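Baert Site to Close Its Paper Goods-In Desk in October

Clukura will move all supplier deliveries at its Baert distribution center to booked arrival slots, ending the walk-up paper desk that has served drivers at the east gate. 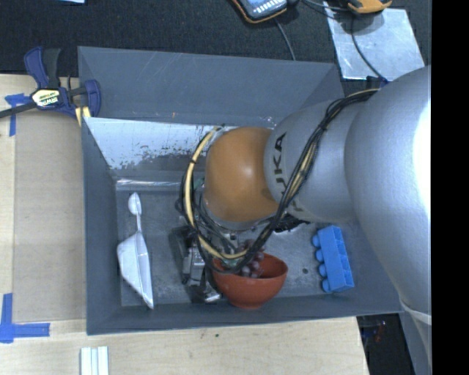
Suppliers who took part in the spring consultation were broadly in favor, although one haulier wrote that a slot is of little use to a driver who has been held up at two earlier drops, and asked that late vehicles be placed in the next free opening and not sent to the back of the day. The operations team has accepted the point. A vehicle that misses its slot will be offered the next opening on the same day, and no charge will apply to the first missed slot in any calendar month.

Bookings will be made through the Dullora portal, which is already in use at the Zernden site. Each supplier will receive a single login for its transport office, and further logins may be requested from the supplier accounts team. Slots open 10 working days ahead and can be changed without charge until 4 p.m. on the day before arrival.

The center received 868 deliveries in its busiest month last year. Many of these came in the first two hours of the morning, and the line at the east gate reached the public road on several occasions. The local authority wrote to the company on the matter in the winter, and the new arrangement forms part of the company's reply.

Eighteen unloading bays will be available under the new system. Two of them are set aside for vehicles with tail lifts, and one for returns of empty pallets and crates. Mixed loads should be booked under the heading that covers the greater part of the load. Consignments of more than 1000 cartons require a double slot — the portal will offer this once the quantity has been entered.

Delivery notes must still travel with the goods. A printed copy is acceptable, as is a copy sent to the goods-in mailbox before the vehicle arrives. Notes should show the purchase order number on the first page. Notes without an order number will be held at the gate office until the buyer has been reached, and the slot may be lost in the meantime.

Parcel carriers are not affected and should continue to use the north entrance. Drivers arriving before their slot may wait in the parking area beside the gate office, where restrooms and drinking water are available from 5 a.m.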